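The Back Bedroom at Plimley

Paula Vasiliu and I have been getting the back bedroom ready in dribs and drabs since December, mostly on Thursday evenings once tea is cleared away, and so many of you have asked how it's coming along that I thought I'd start a little page for it. Do forgive the rambling, I never could write a short letter!
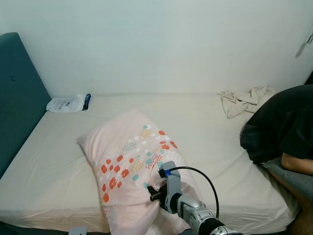
The spotty pink pillowcase, with the teal headboard and the off-white sheet.

I do love that pillowcase. The dots are red-orange, teal, mustard yellow and white, and it was the teal ones that won me over, as they go so nicely with the headboard (which Paula found at a house sale in Manside for 35 pounds, after a good deal of friendly haggling and two cups of the owner's coffee).

The wall is staying plain white for now. Štefánia Hrnčiar has offered us a framed print of the harbour, and Lindalva Paiva thinks a shelf would be handier, so we shall let the pair of them argue it out over cake and do whatever the winner tells us.

Still to come are the bedside lamp, a rug for cold feet in the mornings and the curtains, which Sabina Čierny is hemming for us on her mother's old machine. She has done 6 panels for the rest of the house already, bless her, and says the last one will be ready when it's ready.

If anyone has a small chest of drawers going spare, painted or not, do please give us a ring before we go and buy one!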